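Rotadska Twin-Post Paddock Stand: Workshop Review

Reviewed for the members' equipment pages by Celeste Henriques
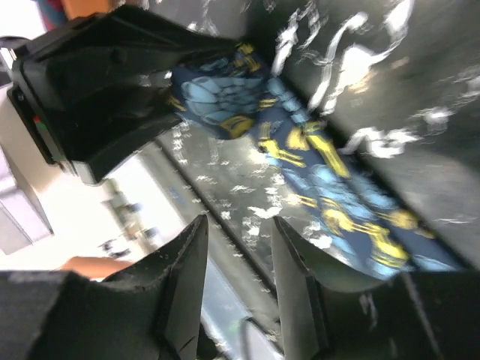
The Rotadska Twin-Post is a rear paddock stand intended for road motorcycles of medium and heavy weight. It is supplied with two sets of lifting arms, one carrying flat rubber pads for use beneath the swingarm and the other carrying forked hooks for use with bobbins. The club workshop purchased one at the full retail price in March and has used it through to the end of July. No part of this review was shown to the maker or the seller before publication.

The stand replaced an older Brillmont model that had been in service for 17 years. The Brillmont remains usable, but its wheels have worn flat on one side and its adjustment collars no longer hold their position under load. Members who have used both will find the comparisons below of some interest. Those who own a center-stand machine may wish to pass over this review altogether.

Assembly

The stand arrives in a single carton, with the main hoop divided into two halves that are bolted together at the rear crossbar. Four bolts are supplied for this joint. The printed instructions give no tightening torque, and the seller was unable to provide one when asked. We used the figure published in our general workshop notes for fasteners of that size and checked the joint again after the first ten lifts. One bolt had settled slightly. The joint has required no further attention.

Assembly took 30 minutes, including the time spent finding the correct washers, which are packed in the same bag as those for the lifting arms and differ from them only slightly in thickness. The instruction sheet shows both sizes with the same drawing. A second sheet, folded inside the carton lid, corrects this. Purchasers should look for it before starting.

The finish is a plain black powder coat. It was even on delivery apart from a thin area under the handle. The coating has since chipped at both wheel brackets, where the stand is most often knocked against the door frame of the storeroom. No rust has appeared.

Lifting

The stand was tested with three motorcycles belonging to the workshop: a 1970s air-cooled twin, a modern four-cylinder tourer, and a single-cylinder machine used for the rider training course. All were lifted by one person, with a second person steadying the motorcycle from the side. We do not consider the stand suitable for unassisted use by a newcomer, whatever the carton may suggest.

With the bobbin hooks fitted, the action is smooth and the rear wheel clears the floor by a comfortable margin. The handle is longer than that of the Brillmont, and the effort needed to raise the tourer is noticeably lower. The longer handle does require more floor space behind the motorcycle. In our narrower bay it cannot be lowered fully with the door closed.

The flat pads are less satisfactory. They pivot freely, as they should, but the rubber is hard and offers limited grip on a painted swingarm. On the air-cooled twin, the left pad moved forward during two of the first five lifts. The machine did not fall, and in each case it was lowered at once and the pad reset. Replacing the supplied rubber with a softer Rocha pad of the same diameter stopped the movement. Rocha pads are sold in pairs and fit without alteration, though they stand slightly taller and the arms must be lowered by one hole to suit.

Adjustment

Width is set by sliding each arm along the crossbar and locking it with a hand screw. The hand screws are large enough to be turned with gloves on. They are also long enough to strike the exhaust on a machine with a low-mounted silencer, as we discovered with the training single. Turning the arm so that the screw points to the rear avoids this, but the screw is then difficult to reach once the stand is in position. Members should set the width before bringing the stand to the motorcycle.

There is no printed scale on the crossbar. The Brillmont had one, and it is missed. The workshop has added paint marks for each of its three motorcycles, and this has proved entirely adequate for our purposes. A private owner with one motorcycle will set the width once and have no further need to change it.

Stability and storage

Once raised, the motorcycle sits securely. We carried out two chain replacements, one rear wheel removal and a full brake service on the stand, and none of these produced any worrying movement. Loosening a tight axle nut did cause the tourer to rock slightly – members are advised to break the torque on such nuts before lifting, with the wheel on the ground and the front brake held.

The wheels are nylon with plain bushings. They roll well on smooth concrete and poorly on anything else. On the gravel outside the workshop the stand has to be carried. It weighs more than the Brillmont, and the handle is not at the point of balance.

For storage, the stand hangs from a single wall hook by its crossbar. It can also be taken apart again at the main joint, although we would not recommend doing so regularly.

Alternatives

The Jolomel stand, which several members own, costs less and has a one-piece hoop. It is a sound choice for those who need only bobbin hooks, as the swingarm pads are a separate purchase. Its handle is shorter, and members with heavier touring machines have reported that it takes a firm push to bring it over center. We have not tested the Jolomel over a comparable period and offer no view on how well it wears.

Assessment

The workshop had recorded 66 lifts on the Rotadska stand at the time of writing. The frame is straight, the welds show no cracks and the hand screws turn freely. Our criticisms concern the supplied pads, the instruction sheet and the missing scale. The first is corrected at modest cost. The second matters only on the day of assembly.

We recommend the stand for owners of medium and heavy road motorcycles fitted with bobbins. Owners who must lift by the swingarm should allow for the price of replacement pads and should not use the originals on a painted surface. The stand is available for members to try during workshop hours, and requests should be made at the front desk before 10 in the morning on the day concerned. The Brillmont stand has been moved to the training bay and may still be borrowed.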